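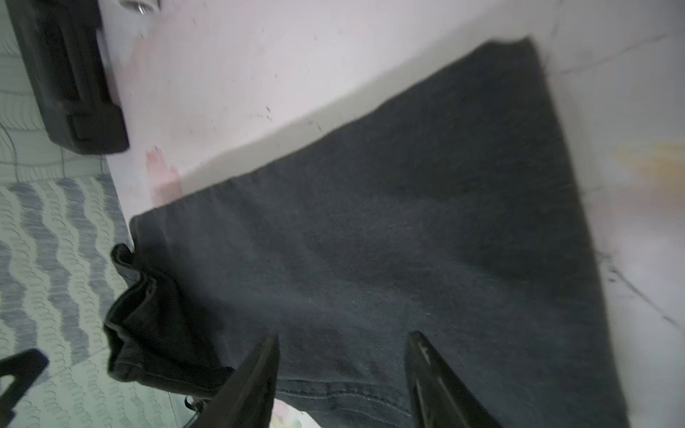
Charcoal pair on the table, one end still bunched up

Forum > Home and Laundry > Folding and storage
Thread: Folding dark jeans without the crease line

wattlebark
Posts: 94
5 Sep 2020
I lay mine out flat before folding, but there's always a crease low down that won't go. Colour is a faded charcoal so it shows. Do you fold in half lengthwise first, or in thirds?

nedov_flat3
Posts: 436
Lengthwise, leg on leg, then thirds. Sort out the bunched end before you do anything else. If you fold over that lump you press more lines in.

Sutport Sal
Posts: 3,554
Disagree with thirds. Thirds gives you two lines across instead of one. Fold in half and hang them over a rail. I've done it that way since we moved to Sutport and never ironed a pair.

nedov_flat3
Not everyone has a rail. I have one drawer.

Sutport Sal
Then roll them.

tin_bucket
Posts: 300
Rolling is fine for travel but the waistband goes funny after a few weeks. I'd smooth it by hand from the seam outward – a bit of water on your palms helps – and leave it flat for an hour.

wattlebark
Tried the damp hands on another pair. Better, but there's still a faint line. The table is a bit small too, so one end slides over the side while I'm doing the other.

tin_bucket
Use the bed, or do it on the floor on a clean towel.

nedov_flat3
Or turn them around and start from the end that hangs over. Still thirds for me.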